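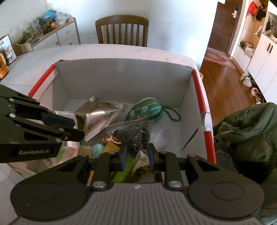 The Kun 101 is a check-in station for schools that enroll international students and take charge of their papers and belongings at the start of a term. It consists of a base unit, a label printer, a corded code reader and the Kun register software, supplied configured to one another. The station links three kinds of record: the student, the documents the student has handed over, and the items the school is storing or holding for collection. An item record covers a container and whatever is in it. A white box with red strips along its rim, holding a clear plastic bag of dark tea leaves, a silver ZHOUSHI snack bag and a green oval pouch with cartoon yarn balls on it, takes one label and one line in the register, with "mixed household" as the content class. Individual contents can be added as free text, but the register does not require them and does not search them by default.

Intended use

The station is meant for boarding schools, language schools and pathway colleges with a fixed arrival desk. It can be moved between buildings, but it is not a portable unit and has no internal battery. Schools that meet students at an airport and register them there should look at the Drovholm field case, which runs the same software on a smaller base unit and has its own page.

The Kun 101 does not replace a student information system. It holds the records needed to answer practical questions in the first weeks of a placement: which passport copies have been received, which guardianship forms are unsigned, which insurance letter is due to expire, and on which shelf a student's winter clothing is being kept. Grades, attendance and tuition accounts are outside its scope, and there is no plan to add them.

Student records

Student records are imported from a comma-separated file before arrival or created at the desk. The import tool accepts family name and given name in either order and stores a separate preferred name. Names are kept in the original script as well as in the passport spelling, and both are printed on the label. Records are matched on passport number first and on date of birth second. If neither matches, the station creates a provisional record and prints a label with a broken border, to be replaced when the record is confirmed.

The base unit stores up to 3,000 active student records. Closed records are moved to the archive partition at the end of each academic year and do not count toward the limit. The archive can be read at the station but not edited.

Placement agencies are stored as contacts. Each student record may point to one agency and one guardian organization. Agency users have no access to the station — they receive a status report by email if the school turns this on. The report states which documents are complete and which are missing. It does not list stored items.

Document records

Each document type has its own checklist entry with four possible states: not received, received, verified, and returned. Originals and copies are separate entries. Moving an original from "verified" to "returned" requires a second user to confirm at the station, and the confirmation is time-stamped. This cannot be switched off.

Expiry dates are entered by hand or read from the machine-readable zone of the passport. A warning appears on the desk screen at an interval set by the school. The factory setting is 200 days, which some schools will find long. It was chosen to leave room for renewals that have to pass through a consulate during the summer.

Labels

The printer takes Trernitz thermal rolls in the standard width only. Rolls from other suppliers fit the spindle but lack the timing mark on the backing, and the printer will feed a blank label after every printed one. The adhesive is suitable for cardboard, hard luggage and most woven nylon. For leather and unfinished wood, use the tie-on tags, which feed through the same slot with the guide folded down.

Labels carry the student's preferred name, the building code, the item number and a square code. They do not carry the passport number, the home address or the agency name. The template can be edited, but these three fields are locked out of it.
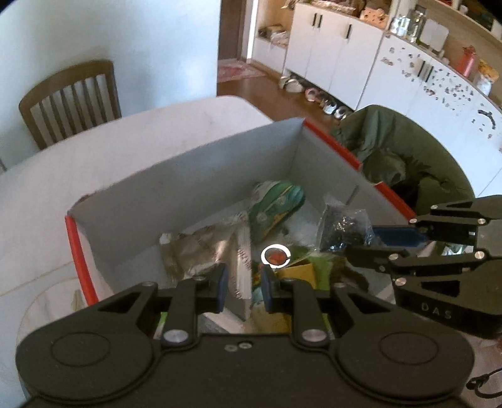 Viorica Begović asked in August whether one item number could be shared between two students, as with siblings who arrive together and store one trunk. It can, provided both student records are open and in the same building. The label then prints both preferred names, and either student may sign for the item unless the "joint release" box has been checked. If the students are later placed in different buildings, the station asks the user to assign the item to one of them before the move can be saved.

Installation

Place the base unit on a level surface with clearance behind it for the power and network leads. The network connection is wired. A wireless adapter is available from Brarklow on request and is supported for the status report only, not for the register itself.

First startup takes longer than later ones, as the unit builds its index. Do not disconnect power while the amber light is on. When the light turns green, log in with the card supplied, create a named administrator and destroy the card. The card cannot be reissued. If it is lost before an administrator has been created, the unit has to come back to Brarklow for reset.

Up to six desk screens can be attached to one base unit. Each screen needs its own user license. Printing from a second screen is queued, and during a busy arrival day it is better to give one screen to printing and leave the others for document entry.

Maintenance

Clean the print head with the supplied pen at every roll change. Wipe the code reader window with a dry cloth. Solvents will cloud it, and a clouded window reads matte labels correctly but fails on glossy ones, so the fault is easy to mistake for a bad roll.

Backups are written to the removable drive each night. The drive is encrypted and can be read only by a Kun base unit. Keep a second drive and exchange them weekly.

Supplied with the station

Base unit, label printer, code reader with stand, power leads, network lead, one removable drive, one starter roll, one pack of tie-on tags, cleaning pen, startup card, printed manual. Desk screens are ordered separately. Owners of the earlier Kun base unit can move their records across with the transfer utility, but the older printer is not compatible.

Comments

deskside_m
Does the import keep accents? Our last system dropped them and we had to retype half the intake.

Brarklow Support
Yes, if the file is saved as UTF-8. Spreadsheet programs often save in a regional encoding unless told otherwise. The preview screen shows the first rows before anything is written.

R. at the lodge
Joint release works but the checkbox is on the second tab of the item record, not the first. The manual has it on the first.

Brarklow Support
Corrected in the current manual, thank you.

pathway_office
Can the expiry warning be set per document type? Insurance letters here run for one term, so the factory interval flags every one of them on the first day.

Brarklow Support
Per type, yes. Settings, Documents, then select the type and clear "use school interval."

deskside_m
UTF-8 did it. Is the Drovholm case able to use the same removable drive?

Brarklow Support
It reads the drive but does not write to it.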